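I had been at Wostlow seven weeks before anyone let me near the simulation, and by then I had opinions about it. My opinion was that it was a video game with the fun taken out. Two white arms, a server rack on a mat, a room with tile floors and nothing to do in it. You pressed go and the arms did their thing, 200 times, and then a number came up.

The number was Saimi Hirvonen's whole life that February. She'd been at it since before I was hired. Her idea (I'm going to get this slightly wrong and she would want you to know that) was that you could teach the arms by messing with the light. You kept the rack, kept the job, and every run you moved the lamps, so the shadows landed somewhere new. Do it enough and the policy was supposed to quit caring about shadows at all. She called the method Skarnus, after a lake where her grandmother had a cabin, and she pronounced it differently from how I did, and I never did fix that.

"It's at 3000 runs," she said when I came in with my coffee. "Sit down. Don't put that there."

I sat down. I held the coffee in my lap like a kid on a bus.

She had stuff up on both monitors, the room on the left and one of the hand views on the right, and she was clicking back and forth through the night's runs so fast that I couldn't tell what she was looking for. 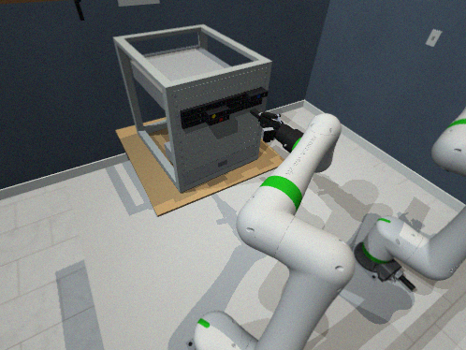
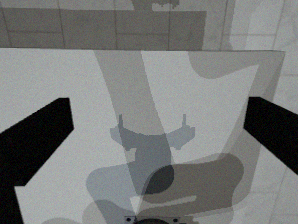
"So is it good?" I said.

"It's nine."

"Nine what?"

"Nine failures out of 200. The old one, with the fixed lamps, failed on more than half as soon as I moved anything." She said this in the voice you'd use to read somebody a parking ticket. I said wow, that's amazing, that's so much better! And she gave me a look, and I drank some coffee.

What bothered her was the nine. She had them lined up in a folder and she'd watched every one so many times she had names for them. There was the Shy One, where the hand came up to the unit and stopped and backed off and came up again until the clock ran out. There was Mustonen, named for our boss, where it went in with total confidence and grabbed air. She played me Mustonen three times. I laughed harder each time and I think she was pleased, though with Saimi you're mostly guessing.

"Now look at the lamps," she said.

I looked at the lamps. They were rows in a spreadsheet, angle and height and brightness, and I'm no good with spreadsheets, but even I could see that seven of the nine had the light coming from nearly the same place. Low and behind the arms.

"It's scared of itself," I said.

I didn't mean anything by it! I was being cute. But she turned her chair all the way around, and I realized it was the first time she'd looked straight at me since I started.

"Say what you mean."

"I mean, the light's behind it, right? So its own shadow goes out in front. Maybe it thinks that's a thing. Like a dog with a mirror."

She didn't answer. She turned back and started typing, and I sat there going over what I'd said, trying to find the stupid part. After a while she asked me to read her the heights off the sheet, so I read her the heights. Then the angles. Around the time the building heat clicked off I was still reading, and my coffee was on the desk, exactly where I'd been told not to put it, and she had moved her keyboard over to make room for it.

She set up a new batch with the low lamps in it, many more than before, and we went down to get noodles at the place across from Vukside Tire. She talked the whole way there. I hadn't known she could. She told me about the lake and how you could see the bottom from the boat, and how when she was six she'd screamed her head off because there was something huge and black down there following them, keeping up no matter how hard her grandmother rowed.

"What was it?" I said.

She held the door for me.

"It was the boat," she said. "What do you want, the pork?"

The batch had four hours left when we got back. We took the stairs anyway, pretty fast.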